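Progress report to the Dreken Fund
Flastham Laundry Room, second period
January 2025

Dear friends at the fund,

We are glad to be writing to you again, and gladder still that there is a good deal to put in this letter. When we sent the first report, the laundry room at Flastham was a freshly painted back room with a drain, a stack of pipe and a lot of hopeful talk. It is now a place where people wash and dry their clothes every day of the week, and where you have to learn not to leave your basket in the doorway.

You asked us to keep to the headings in the grant letter, so we will try, although we wander a little under each of them.

What we set out to do

The Ogola building has 14 apartments, and before this project none of them had a hookup for a washer. People carried their laundry down the hill, or washed by hand in the tub and hung everything over chair backs and radiators. Drying was always the harder half of the job. Work clothes stayed damp for days in winter, and the walls in the smaller bedrooms showed it. We promised you a shared room with a washer and a dryer, a floor that could be mopped, decent light, and a set of house rules that the residents would write themselves.

What has been done

The plumbing was finished first, then the wiring, then the vent. The vent took longer than we had planned because the outside wall turned out thicker than the old drawings showed, and the first length of duct had to go back to Prilten and be swapped for a longer one. They were very good about it and did not charge us for the return. The floor went down next, in a dark color that we worried would look gloomy and which everybody now says they like, as it hides the scuffs so well. The walls were left plain white. There was some talk of a mural, and there may be again, but for now the white makes the room feel bigger and it is easy to wipe.

The machines went in during October. We chose a washer and dryer that match, both front loaders in a brownish gray, and set them next to each other so that a wet load has only a short trip to make. The dryer door swings out to the right, across the front of the washer, and when we were planning the layout we went back and forth on whether that would be a bother. In daily use people have simply fallen into a habit: washer door shut first, then dryer door all the way open, then move the clothes over. It is the kind of thing that takes one visit to learn.
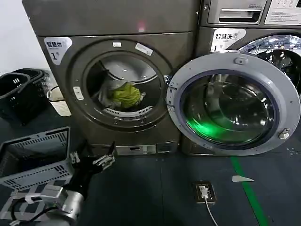 The opening on the dryer is wide and round, and several of our older residents have told us how much they like being able to see to the back of the drum before they close it up. Lost socks were a great topic in the first few weeks. We put a small shelf by the door for anything left behind, and it fills and empties again all by itself.

The labels on the front of the dryer are partly in Chinese, so we wrote out a card in plain English with the steps for an ordinary load, a delicate load and a quick warm-up, and taped it to the wall at eye level. Two families then asked for the card in their own languages, and they did the translating for us over one evening, which was a lovely thing to come home to. The cards have been laminated now. The first set got splashed.

How the room is being used

Residents sign a sheet when they start a load. From the opening through the end of the period the sheet shows 1,084 loads, washed and dried together counted as one. We think the true number is a bit higher, as the pen goes missing. Mornings are busiest, and there is a second rush after supper. Late evening is quiet, and a few people who work odd shifts have more or less claimed it, which suits everyone.

The pattern we did not expect was the number of small loads. We had pictured big family washes, and there are plenty of those, but quite often somebody comes down with a couple of shirts and a light sweater that they need for the next day. We had thought of asking people to wait until they had enough for a full drum. The residents talked it over at their meeting and decided against it, except on Sunday-type busy days, when small loads are meant to be shared with a neighbor. We are leaving that in their hands.

What has been difficult

The lint. We had it on our list as a weekly chore and it needs doing after every load. A reminder has been added to the cards in large letters, and matters have improved, though there is still a grumble now and then about whose turn it was.

The light switch was also put on the wrong side of the door and had to be moved, and the room is warmer than we would like when the dryer has been running all morning. We keep the window open a crack. In the summer that may not be enough, and we would like to look at a small fan before then.

Money

Spending is close to plan. The longer duct cost us nothing extra in parts, but the second visit from the installer came to $300, which we took from the amount set aside for surprises. Moving the switch was another $200 from the same place. The rest of that amount is untouched, and we would ask your permission to use part of it for the fan. The full table of costs is attached separately, with receipts.

What comes next

Before the next report we hope to have a folding table along the long wall. At present people fold on top of their baskets or carry everything upstairs warm in their arms, and a table would make the room a place to stay and talk a little. We also want to put up a rail for things that should not be tumbled — wool, mostly, and the good tablecloths. The residents have asked for a bench as well, and we have said we will see how much wall is left.

If anyone from the fund is passing through, please come by and bring a load with you. Mid-afternoon is the best time to find the machines free.

With warm thanks from all of us,
The Flastham Laundry Room project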